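Waaka Soft Shadow Corpus, README

Version notes, field definitions and known limits for the Waaka corpus of text segmentation errors in scanned ledgers. Maintained by Idrisa Mfaume. Annotation guidelines by Nigel Penrose.

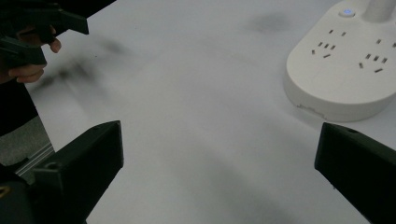
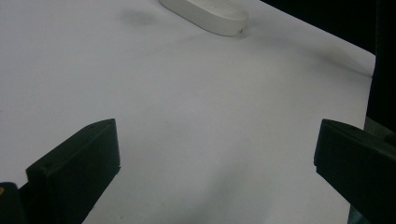 Background tone is the main source of false ink in this corpus. A blank ledger leaf is seldom one value from edge to edge. Its white drifts toward gray in patches with no sharp border, much as the white surfaces in both pictures do, and a global threshold set for the bright part of a leaf will turn the gray part into specks. The segmenter then reads the specks as punctuation, or joins them to the nearest numeral. The corpus records where this happens, what the segmenter produced, and what a human reader says is on the line.

Contents

The release holds 1521 ledger pages from the Drerdale mill accounts. Of these, 677 have been corrected line by line. The remaining pages carry machine output only and should not be used for scoring. Page files are grayscale, one file per page, never per opening. Covers, pasted receipts and index leaves are left out.

Fields

page_id: string. Volume letter, then leaf number, then r or v for recto or verso.
line_no: integer, counted from the top rule. Headings are line 0.
machine_text: string. Output of the Droster segmenter and recognizer, unedited.
human_text: string. Corrected reading. Empty in the uncorrected portion.
error_class: one of speck, merge, split, drop, bleed. Empty if machine_text and human_text match.
bg_low, bg_high: darkest and brightest background value within the line box, after a median filter.
reader: initials of the person who made the correction.

Error classes

speck: a mark in machine_text with no ink behind it.
merge: two entries read as one. Common where the pence column sits close to the rule.
split: one entry read as two. Long place names are the usual case.
drop: ink present, nothing in machine_text.
bleed: text from the other side of the leaf read as text on this side.

A line gets one class only. If more than one applies, use the class that comes first in the list above. Earlier drafts allowed a second class in a separate column. That column was removed because readers filled it in at very different rates.

Correction procedure

Readers worked in Pokex with machine_text hidden until they had typed their own reading. After saving, the two strings were shown together and the reader chose a class. Readers could revise human_text at this point, and revisions are not tracked. Abbreviations are kept as written. Superscript letters are lowered to the line. Deleted entries are transcribed inside square brackets if legible and given as [...] if not.

A sample of 70 pages was read twice by different people. Disagreements were settled by Penrose, and the settled reading is the one distributed. On one of the 70 the second reading was lost during an export, so agreement was computed on 69.

Splits

Splits are made by volume, so that a clerk's hand seen in training does not reappear in test where this can be avoided. Volume D is the exception. It has entries in at least three hands, one of which also occurs in volume B. Volume D is in the training split. Volume B is in test. Do not report per-hand results without removing the shared hand first.

Known problems

Volume F was scanned with a different lamp and has a lower bg_high throughout. Values are not normalized across volumes.

Line boxes on verso leaves near the binding are too narrow on the left. The first character may be clipped in the crop. It is always present in the full page file.

Halfpenny signs are entered as 1/2 in human_text. The recognizer has its own symbol for this. Map one to the other before computing character error, or the score will be worse than it should be.

bleed is underused. Readers tended to choose speck when the mark from the reverse side was faint.

Changes

March: volume F added. Empty error_class values are now written as an empty string in place of "none". Two duplicate leaves removed from volume C; page_id values were not renumbered.

Corrections to human_text can be sent to Mfaume with the page_id and line_no. Send the full proposed line, including any brackets.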